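Keep the Kitchen, Lose the Rules

Every shared workplace I have rented a desk in has had the same argument about its kitchen, and it always ends with another sheet of paper on the wall. First there is a sign about mugs. Then there is one about labeling food, then one about the fish. After a year or so the wall reads like the back of a parking ticket, and the mugs are still in the sink.

I have worked for myself for most of my adult life. I have paid for a desk in three buildings in that time, the latest of them in Jurnow. I think signs are the wrong tool for this job, and I think the people who run these places mostly know it. 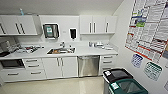 By Kalliopi Hodžić
Opinion | August

Consider what a sign does. It speaks to everyone at once, in the same tone, including the large majority who already wash their cup. Those people read it and feel slightly accused. The few who don't wash their cup read it once, on their first morning, and never see it again. Print stops being visible when you pass it every day. I could not have told you what was posted by the coffee machine in my second building, and I stood in front of it twice a day for two years.

When I moved my desk to the Anlow building, the renters' handbook had 3 pages on the kitchen. It had one paragraph on what to do if you were locked out. I was locked out in my first week, at 7:40 in the evening, with my coat inside. I never did need the guidance on teaspoons.

I don't blame the managers for this. Vesna Vidmar ran the front desk at my first place and she told me once that a complaint has to go somewhere. If a renter writes to you about crumbs, you have to be able to write back and say what you did. A sign is something you did. It costs one sheet of paper and it can be finished before lunch. Talking to the person who left the crumbs is harder, and you may have the wrong person.

That is a fair account of the pressure, and I still think it leads to the wrong result. The complaint gets answered and the kitchen gets a little less pleasant to stand in. People start carrying their lunch back to their desks. Once that happens, the only people left using the room are the ones who were never bothered by the mess, and the manager has even less to work with.

I have seen one building do it differently. It was the Erden, my second place, and it happened by accident. The walls were repainted one spring and all the notices came down. The person who would have put them back, Dušan Vidmar (Vesna's brother, which is how I heard about the desk), was out for a month with his knee. When he returned he left them down. The kitchen was no dirtier than before. I would like to say it was cleaner, but I don't think it was. What changed was that people ate together more, and when somebody left a pan soaking for too long, another person would say so out loud at lunch. It was awkward for a minute and then the pan got washed.

Nataša Mujić, who had the desk across from mine there, disagreed with me about all of this and still does. Her view is that speaking up is easy for people like me, who have been around a while and don't mind a cool look. A new renter, or a shy one, or someone whose English is shaky, would much prefer to point at a rule on the wall. She says the rule protects the person with the least standing in the room. I have thought about that a good deal. It is the best argument for signs that I know of, and it has moved me some distance. I would now keep two: one for allergies, and one that says who to call when something leaks.

But I notice that her argument supports a short list. It does not support the wall as it is in most buildings, where nothing ever comes down. I once found a notice about a refrigerator that had been replaced before I arrived. A rule that outlives the thing it was about teaches people that the other rules can be ignored too.

The money side deserves a mention. Mladenović, the company that handled the lease on my second building, charged renters a yearly kitchen fee. My share was $194. I never objected to the amount. What I minded was that it bought coffee, dish soap and printed notices, and no time at all from a person. Put half of that toward a weekly lunch where everybody sits down for forty minutes, and most of the complaints would get settled before anyone wrote them up. 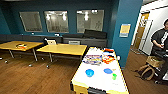 Snacks and bowls set out on the white table.

I know the objection here as well. Not everyone wants to eat with the people they share a building with. Nelu Vlad, a bookkeeper I rented next to for years, took a walk at noon in all weather and wanted nothing to do with group meals. That should be fine. A lunch that people feel they must attend is only another kind of sign. Nelu never left a dirty cup in his life, and no part of my proposal requires him to sit down.

What I am asking for is modest. If you manage one of these places, go in some morning before the renters arrive and read everything on the kitchen walls, start to finish. Take down whatever is out of date. Take down whatever repeats something else. Look at what remains and ask which complaint each one came from, and if the person who made it has moved out, take that one down too.

Then set a time for lunch and tell people when it is. Telling them in person would be best.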